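Checked by Haris Zaidi, May 13, 2022. Site: Brestton store, back rooms and packing area. Marks are OK, FIX or N/A. Comments follow each line where there was something to say.

## Exits and walkways

- [x] Rear exit opens fully from inside - OK. Bar is stiff but works with one hand.
- [x] Exit sign lit - OK
- [ ] Walkway clear to full width - FIX. Pallet of Dhanial flour left against the wall by the mop sink. Moved during the visit, but it was in the same spot in February.
- [x] Floor mats flat, no curled corners - OK

## Fire equipment

- [x] Extinguishers hung and tagged - OK, 4 on site
- [ ] Access to extinguisher by the compactor - FIX. Broom rack is in front of it. Move the rack to the other side of the door.
- [x] Sprinkler heads, 18 inches clear below - OK. Top shelf in dry storage is close, almost 19 inches.

## Packing area

- [x] Tables steady, edges smooth - OK
- [x] Baskets free of cracks and sharp edges - OK
- [x] Wrapped items handled without torn film - OK
- [ ] Box cutters closed when not in use - FIX. One found open in the tape drawer. 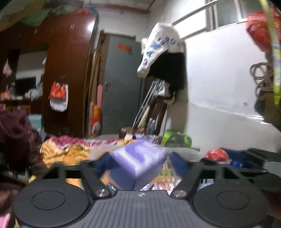
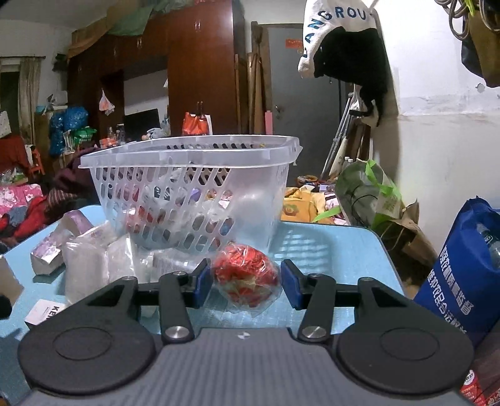 Packing area: purple box (first), red item in clear wrap beside white basket (second).

## Electrical

- [x] Panel door closes and latches - OK
- [ ] Circuits labeled - FIX. 2 breakers have no label. Trilletska did the cooler wiring and should have the list.
- [x] No extension cords used as permanent wiring - OK
- [x] Outlets near the sink are GFCI and trip on test - OK

## Ladders and lifting

- [x] Step ladder feet and spreaders - OK
- [ ] Hand truck tires - FIX. Left one is low. Pump it first, replace if it goes down again.
- [x] Heavy stock below shoulder height - OK
- [ ] Momow floor scrubber, charger cord - FIX. Outer jacket is split near the plug. Tagged out until the cord is replaced - do not tape it.

## First aid

- [x] Kit stocked - OK, low on small bandages
- [x] Eyewash bottle in date - OK
- [ ] Emergency numbers posted - FIX. Sheet by the phone still lists the old manager.

FIX items go to the store manager. Scrubber cord and extinguisher access come first. Initial and date each line when it is done, and keep this sheet in the red binder in the office.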